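最后更新:3月
阅读时间:2分钟

实验记录,星期二下午,Osenstead

今天主要整理下一季度的设备预算。Delyth Pritchard 要求我们星期五以前给她一个总数,上限是3,000镑,包括运费。我先把需要的东西写下来,价格以后再核对。

第一项是手持夹爪的指尖垫。现在用的垫子下角已经有点毛糙,右边那一块的棱上也有一条磨浅的线。Sayce 的报价是一对89镑,交货比较慢。我建议买两对,一对马上换,一对放在抽屉里备用。Bleddyn 认为可以自己打印,但是我们上次打印的材料偏硬,夹塑料袋的时候容易打滑,所以我还是倾向于买现成的。
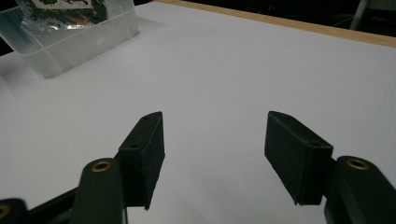
第二项是连杆关节用的铜色小环。我还没有找到合适的型号,Drukirgate 的目录里只写外径,没有写内径。明天给他们打电话问清楚。如果必须整套连杆一起买,这一项就推迟到下个季度。

第三项是备用夹爪。Haf Owen 希望有两台可以同时采集,这样 Toàn Đồng 和 Eifion 不用轮流等。我同意这个想法,可是整机价格会用掉大部分预算,指尖垫和桌面材料就要减少。我的意见是先向 Lomthorpe 询问能不能租,租期三个月,用得好再买。

桌面的白色面层暂时不换。塑料盒也够用,不列入清单。

待办:
- 向 Sayce 要正式报价单,确认含不含税
- 问 Lomthorpe 租金和押金
- 请 Eifion 量一下旧垫子的孔距,要在下单以前完成
- 把表格发给 Delyth,抄送 Haf

补充(17:40):Eifion 说卡尺借给楼下了,孔距明天上午才能量。

相关记录
指尖垫材料对比(打印件)
Drukirgate 订货联系方式
上季度设备支出汇总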